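Keeping a fabric stash in order

Wash new cotton before it goes on the shelf, at 60 if you expect it to bleed. Iron it while it is still slightly damp.

Fold every piece to the same width - a 20 cm ruler makes a good former - and stand the folds upright so each colour shows. Pin a slip of paper to one corner with the length and the washing temperature.

Scraps under a hand's width go in a jar for patchwork. Go through the jar every August and throw out anything frayed. 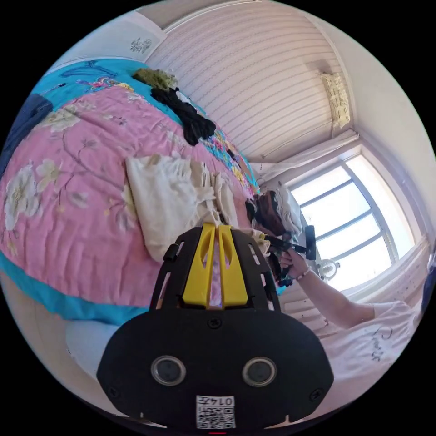

Pink fabric, glimpsed through a narrow gap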